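Narar Countertop Manipulation System

Home / Equipment / Household Task Automation / Narar

Overview

Narar is a single-arm manipulation system for research and evaluation work on household chores. It is supplied by Salgado to laboratories, appliance makers and care-facility planners who need to establish which kitchen and utility tasks a machine can perform at present, and which it cannot. The package consists of a floor-standing arm, a two-finger gripper, a gripper-mounted camera, control software, and the Drotmont simulation library.

Salgado does not offer Narar as a domestic appliance. It is not certified for use in an occupied residence, and purchasers should not expect it to keep a kitchen in order without supervision. The information on this page is intended to help prospective users judge whether the system suits their program of work.

Current state of household capability

Customers most often ask whether the system can clear a counter. The answer depends on what is on the counter. Picking up one rigid object of known shape from a level surface is well within the capability of the arm. Putting the same object away in a place where other objects are already stored is considerably harder, and results vary with the object, the approach angle and the space available for the fingers to open.

The Drotmont library was prepared to make these differences measurable. It contains 336 task scenes, covering kitchens, laundry rooms, small workshops and packing benches. Each scene can be run with a fixed layout or with object positions varied between trials.

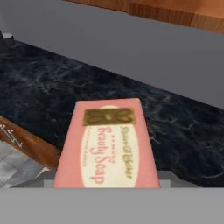 Object selection in Drotmont favors ordinary goods over laboratory test pieces. Cubes and cylinders are useful for calibration, but they say little about whether an arm will cope with the contents of a real home. Packaged and labeled items are included because a printed surface can mislead a vision system that has learned to depend on plain color. The pink bar with "Beauty Soap" in script across its cream oval label is a representative item: the label covers most of the face, and the body has rounded corners that leave less flat area for the fingers than its outline suggests. Users may substitute a plain version of any labeled object in order to separate errors of recognition from errors of grasping.

The library does not model the change in friction when soap or tableware becomes wet. Users whose work concerns washing should plan physical trials and should not rely on simulated results alone.

Chore categories

Tasks are grouped by the kind of difficulty they present. A category may be licensed separately or as part of the full library.

1. Single-object transfer. The arm moves one item from a starting position to a marked destination. This category is recommended as an acceptance test for newly installed systems.

2. Sorting and put-away. Several items must be returned to designated locations. Failures are more frequent at placement than at pickup, particularly where the destination is a rack or a narrow shelf.

3. Doors, drawers and handles. The arm must open or close a fitted unit without exceeding a set pulling force. Performance is acceptable on bar handles and less dependable on recessed pulls.

4. Sink-side work. Countertop objects are handled close to a basin, where a dropped item may roll or fall out of reach. Wire racks, faucets and raised rims restrict the paths open to the arm, and small round objects such as a ball call for a low approach with little margin for error.

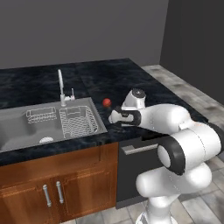
Shop-floor use

Although the system is marketed chiefly for household research, the Aston configuration adapts the same arm for light bench work. It replaces the standard finger pads with a harder set and adds a fixed overhead camera. Aston users report the best results in tasks where parts arrive in a consistent orientation. Mixed bins, soft packaging and tangled cable remain unsuitable for unattended operation.

Evaluation results

Before the current release, the applications group at Salgado carried out 601 simulated trials of sink-side tasks under varied object positions. The review was led by Vimala Poduval, with test procedures prepared by Divya Rao. The full report is available on request and includes the record of each unsuccessful trial. Prospective customers are encouraged to read the failure records before the summary tables.

The principal findings were as follows. Rigid objects in open space were handled reliably. Objects near a rim or an edge required slower motion and more frequent correction. Recovery after a dropped object was weak, and in many cases an operator would have been needed to reset the task.

Supply and support

Standard delivery includes the arm, gripper, camera, controller, floor plate and one Drotmont license. Installation is carried out by Salgado personnel, and a training course for up to nine operators is included in the purchase price. Additional licenses are sold in packs of 20.

A level, load-bearing floor is required. The working area must be kept clear of persons while the arm is powered, and an emergency stop must be within reach of the operator at all times. Software updates are issued each April and October. Customers with an active support agreement receive them without charge.

Requests for quotations should state the chore categories of interest, the intended site and whether the Aston configuration is required.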